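Wasto Community Help > Kids & Play > Pretend food

Play food for a pretend café table - what to keep, what to add?

Posted by Nallport_Jo
1,833 views

I'm setting up a pretend café for the four-year-olds at our play group and I am having way too much fun with it! We have a white table, one beige plastic plate and a small mix of food so far: a banana, a bread roll, a green pepper and a pear. The roll is my favorite, it's knotted on top so it looks a bit like a flower. The pear is very pale, and I keep wondering if the kids will read it as a pear at all.

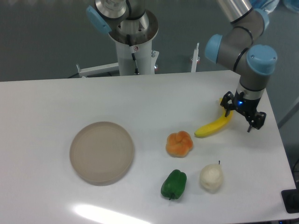
Abelardo Ulloa
Keep the pear! Mine called a pale one "the potato" for a month and then "the snowball" and it got served more than anything else in the box. Kids that age don't mind a bit. What I would do is get more plates. One plate means one customer and a line of cross people behind them. Four is good for a small table, and if they're all different colors you get sorting games thrown in (red plate for Grandma, blue plate for the dog, and so on).

For food, go for things that feel different in the hand. You already have long and curvy, round and lumpy, so maybe something flat like a slice of cheese, and something tiny like a strawberry. Not too tiny with little brothers and sisters crawling underneath!

Posted by clirnemar_mum
get a till. thats it, get a till. ours came from the thrift store in February and doesnt even open

Posted by Tess in Uddin
Love this so much. I ran a café corner for years and my one big tip is to start with very little out and bring in the rest slowly. We once put out the whole tub, roughly 30 pieces, and it was all on the floor by 10 a.m. With five or six things they really play - they take orders, they run out of banana, they argue about who had the last roll, it's wonderful.

Menus are great too. Draw each food on a card with a price next to it and let them pick the price. Our soup was 500 dollars and people still ordered it. For washing, warm water and dish soap is fine for hard plastic, then leave it on a towel overnight. Check for little holes first, as hollow pieces can hold water inside.

Nallport_Jo
More plates are going on the list, and I'm drawing menus tonight! Does anyone have a good way to make a pretend soup?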